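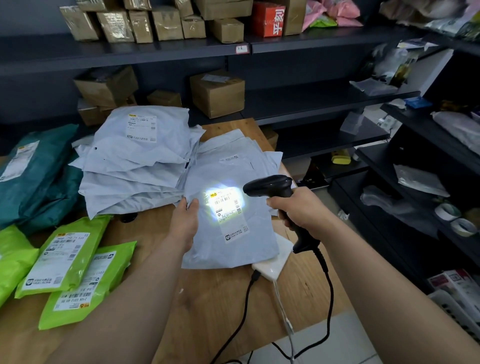 Selling shoes by mail is a way of lending them out for free, one reader wrote to us in February, after we ran a piece on shop closings in Haltley. The reader had given up an online shoe store and wanted to know how anyone else kept one going.

We took the question to Maja Mazurek. She runs Kalinowski Shoes, which closed its store on the main street and now sells only by mail. She kept the name of the family she bought it from.

"The reader is right about the lending," Mazurek said. "People order an 8 and an 8 and a half and keep one. I did the same thing when I was a customer. You have to put it in your prices from the start, and I didn't."

Last year the business sent out 3924 pairs. It got 800 back. She said the share was worse in the first year, when she copied the size chart from each maker's catalog and left it at that.

"One maker's 9 is another maker's 9 and a half. Everybody in a shoe store knows that. You bring out the box the customer asked for and you bring out the next size up without saying anything. Online I had no way to do that, so I wrote it down."

Each shoe on her site now has a short note on fit. The one for a walking shoe called the Zulo reads: "Narrow at the toes. If you are between sizes, take the larger one." She writes them all herself, after wearing the shoe around the house for an evening. For the men's sizes she asks her brother-in-law. 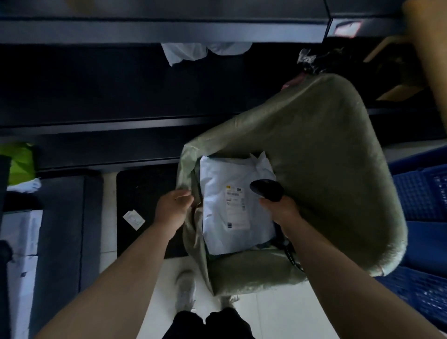 Free returns were harder to settle. She offered them for two years, then began charging for the second return in any one order. Some customers left over it. She got one long letter, which she answered, and the woman still buys her winter boots from her.

"I don't think the charge brought in much money," she said. "What changed was that people called first. They would ask me if the brown one ran small. A phone call costs me five minutes."

Asked what happens to the shoes that come back, she said most go straight back on sale. She looks at the soles first. If they have been worn outdoors, she writes to the customer and offers part of the price back, and there is sometimes an argument. Pairs with a scuff or a missing box are sold at a discount in the spring.

"The boxes are a real problem. People tape a label right on the shoebox and then I can't sell it as new. I ask them on the slip not to do it. They do it anyway." 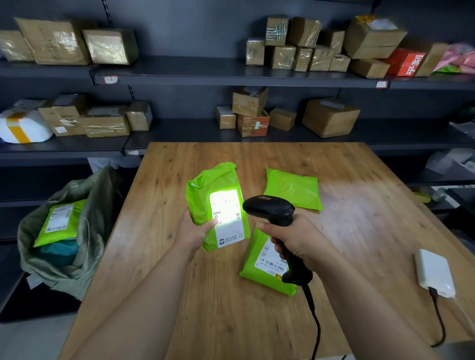 She misses the store less than she expected to. The rent there had gone up to 2510 a month, and on weekdays she could go a whole morning without a sale. What she does miss is fitting children's shoes. She stopped selling those when she went online and has no plans to start again.

"You can't fit a four-year-old over the phone. The mother says there's room at the toe, and the kid is curling his foot up. You have to press on it with your thumb."

For children's shoes she sends people to Lindari, the department store out by the highway, where two of the staff can still measure a foot properly.

And for the reader who wrote in? Mazurek said she would have told them to carry fewer kinds of shoe. She started with far too many, including a line of dress sandals that she was still marking down three summers later. She has one pair left in a size 5, if anybody wants them.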